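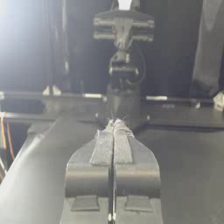
26 February 2023

Transfer notes, reel 4 of the Tremton print (the 16mm of *Morkport*, the crime picture Vasseur put out on the rental circuit).

Watched the whole reel once at speed before scanning. I saw this film on late TV as a kid and remembered the harbor chase as the best part. It still is, though it runs too long and the music under it is the same short cue looped until it stops meaning anything. The lead gives every line the same weight. The woman playing the harbor clerk is much better and gets nine lines.

Condition: shrinkage is fine for the gate. Color has gone pink, worst in the night exteriors. There are 14 splices, two of them taped over older cement joins. I redid both. One cost a frame at frame 504, in the ferry ticket shot — logged on the sheet so the audio can be matched.

Scanned some 4,000 frames before lunch and stopped at the change of scene. Sound is thin but even. Hiss gets heavier after the chase and I left it alone for now. 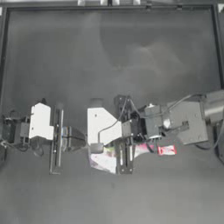 Is the missing dockside speech on this reel?

Only the tail end of it, four seconds after the cut, and the start isn't on reel 3 either. Mudassar Ansari thinks the rental prints were trimmed there and that the Tornex tape has it complete. The tape was made from a different print, so the framing won't match, but the dialogue could be borrowed.

I'd put the speech back if we can. Without it the clerk's last scene makes no sense, and she seems to forgive him for nothing.

To do:

- ask Mudassar for the Tornex tape
- grade the night exteriors from the reel 2 settings
- new leader on the tail of reel 4
- reel 5 smells of vinegar — keep it in its own can until June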